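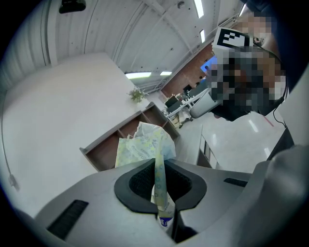

Hand-held gripper with a tissue package, main work area.

About Fendach

Fendach helps small and mid-sized firms decide what automation equipment to buy, in what order, and how much to set aside for it. We write equipment plans, prepare specifications for tender and check supplier quotations against the task they are meant to cover. We do not sell machines and take no commission from those who do.

What we do

Most of our clients come to us with a price for an arm and very little else. The arm is often the smaller part of the total. A working budget also has to carry grippers, mounting, guarding, floor work, electrical supply, software licences, spare parts, training and the hours lost while the cell is being set up. We put each of these on its own line, with a named supplier or a stated assumption beside it.

A standard plan covers four years. It gives purchase cost, running cost and expected replacement dates, and it marks the points at which the client can stop without losing what has already been spent. Leasing and outright purchase are worked through side by side on the same figures.

Handling trials

Soft packs, film wrap and thin card cause more trouble in picking than rigid parts, and supplier data sheets rarely say much about them. We therefore carry out handling work with hand-held grippers at our own premises before a client commits to a fixed installation. The results go into the gripper section of the specification, together with the list of items tried.

The current item list has 300 entries, kept under the working name Gumelico. Clients may add their own goods to it. We ask for at least 64 pieces of each item so that damaged packs can be replaced during the work.

Tools we use

Wegener is our costing workbook. It holds 1658 price lines for end effectors, cabling, sensors, safety parts and installation labour, reviewed every May. Lines that have not been confirmed with a supplier since the previous review are shown in grey and are left out of totals unless the client agrees to them in writing.

Lister is the shorter form, meant for firms planning a first purchase of a single station. It runs to six pages and can be filled in without our help. A blank copy is sent free of charge on request.

How we charge

Equipment plans are priced at a fixed fee, agreed before work starts. The fee for a single-station plan is £4000 and includes one site visit, one round of handling trials and one revision. Further trials are quoted separately. Travel within the region is included – overnight stays are not.

People

Imke Petersen leads the planning group and signs off every specification before it goes out to tender. First enquiries should be addressed to her, with a short note of the items to be handled, the floor space available and the year in which the money has to be spent.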